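Heltero – die Galerie zum Handgreifer-Projekt

Wer sich durch die Projektseiten geklickt hat, kennt unsere Frage in ihrer Antragsfassung: Wie überträgt man Greifstrategien von einem handgeführten Werkzeug auf einen Roboterarm, ohne dass dieser Arm bei der Aufnahme dabei sein muss? In der Flurfassung lautet sie: Kann man einer Maschine beibringen, eine Maske in eine Schachtel zu legen, indem man es ihr lange genug vormacht? Die Antwort ist ein Ja mit Fußnoten. Die Fußnoten sind der Grund, weshalb es diese Seite gibt.

Die Texte stammen von Veikko Vainio, durchgesehen hat sie Neelam Garg, die für die Auswertung zuständig ist und zwei Adjektive gestrichen hat. Mehr zum Verfahren steht im Methodenteil, der deutlich länger ist und deutlich weniger Spaß macht.

Zum Prinzip

Bei Heltero führt ein Mensch den Greifer von Hand. Die Kamera sitzt am Werkzeug und sieht, was später auch die Kamera am Roboterarm sehen soll: zwei Finger, ein Ding, viel Umgebung. Aus dem Video rekonstruieren wir die Bewegung des Werkzeugs und die Öffnung der Finger. Daraus lernt ein Modell, das wir intern Hedau nennen, welche Bewegung als nächste kommt. Der Name hat keine Bedeutung. Derek Wragg behauptet das Gegenteil, will sie aber erst in der Abschlusspräsentation verraten.

Der Reiz der Methode liegt darin, dass man den Greifer überall hin mitnehmen kann. Der Nachteil ist derselbe Satz noch einmal, diesmal von der Person gesprochen, die hinterher die Daten sortiert.

Aufgabe 3: Masken

Harte Gegenstände hatten wir im Frühjahr zur Genüge. Würfel, Becher, noch mehr Würfel. Ein Würfel liegt da und bleibt ein Würfel. Eine gefaltete Einwegmaske dagegen besteht aus Lagen, Falten und zwei Gummischlaufen mit eigenem Willen, und je nachdem, wo man sie fasst, hebt man die ganze Maske oder nur einen Zipfel davon. Shirley Stockdale hatte sie als leichte Aufgabe zum Aufwärmen vorgeschlagen. Wir haben den Vorschlag im Protokoll stehen lassen.

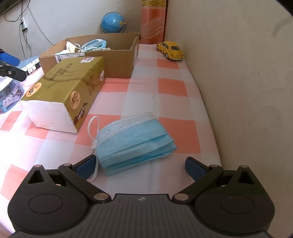 Aufgabe 3, Masken: Die Finger sind offen, die hellblaue Maske liegt gefaltet auf dem Karotuch, die Schlaufen sind verknotet. Hinten im offenen Karton weitere Masken, in der Ecke ein gelbes Spielzeugauto.

Der Knoten in den Schlaufen hat in der Auswertung eine eigene Spalte bekommen. Lose Schlaufen legen sich gern über einen Finger und fahren beim Loslassen wieder mit hinaus, was auf dem Video sehr elegant aussieht und in der Tabelle als Fehlschlag steht. Verknotete Schlaufen tun das seltener. Dafür bilden sie einen kleinen Klumpen, den das Modell anfangs für den besten Griffpunkt der Welt hielt.

Karierte Tischdecken haben bei uns ebenfalls Karriere gemacht. Für die Rekonstruktion der Kamerabahn ist ein Muster grundsätzlich willkommen, denn auf einer leeren weißen Platte findet die Software wenig, woran sie sich festhalten könnte. Ein regelmäßiges Karo sieht allerdings ein Feld weiter links genauso aus wie vorher. Dennis Bloxham nennt das »Schachbrettamnesie« und hat einen Filter geschrieben, der Sprünge um genau eine Feldbreite erkennt. Dinge im Hintergrund helfen auch: Ein Globus oder ein Spielzeugauto wiederholt sich nicht alle paar Zentimeter.

Was dabei herauskam

Für die Aufgabe haben wir 80 Vorführungen aufgenommen, verteilt auf vier Personen. In den Trainingsdaten erkennt man sie alle wieder. Neelam greift von oben, zügig und ohne Umweg. Derek nähert sich jedem Gegenstand, als könnte er beißen. Das gelernte Modell hat beides übernommen und sich offenbar nicht entscheiden wollen: Es fährt forsch an, bremst, zögert und greift dann doch.

Interessanter war der Vergleich zweier Trainingsvarianten. In der ersten bekam Hedau alle Vorführungen ungefiltert, mitsamt den Versuchen, bei denen jemand nachfassen musste. In der zweiten haben wir nur die glatten Durchgänge verwendet. Wir hatten auf die zweite gesetzt. Gewonnen hat die erste, und zwar deutlich bei Masken, deren obere Lage verrutscht war. Ein Modell, das nie gesehen hat, wie man nachfasst, schließt die Finger um Luft, hebt die Luft sorgfältig an und legt sie im Karton ab. Die Platzierung war dabei tadellos.

Seitdem werfen wir verpatzte Vorführungen nicht mehr weg, sondern markieren sie. Das hat die Stimmung bei den Aufnahmen merklich gehoben.

Offene Stellen

Übereinanderliegende Masken bleiben schwierig. Das Modell nimmt gelegentlich zwei auf einmal und zeigt keinerlei Unrechtsbewusstsein. Ein Kraftsensor in den Fingern würde vermutlich helfen, kostet aber Bauraum, und über den Bauraum verhandelt Shirley gerade mit der Werkstatt.

Ungeklärt ist auch, wie gut sich das Gelernte auf den Arm in Rardale übertragen lässt. Der Greifer dort hat die gleiche Fingergeometrie, hängt aber etwas anders am Flansch. Die ersten Läufe stehen im Juli an. Bis dahin rechnet Dennis die Kamerabahnen noch einmal neu, diesmal mit acht statt vier Stützstellen pro Abschnitt.

Fragen zur Aufgabe 3 bitte an Neelam Garg, Fragen zum Filter an Dennis Bloxham. Die Beschwerden über den Namen Hedau sammelt Derek.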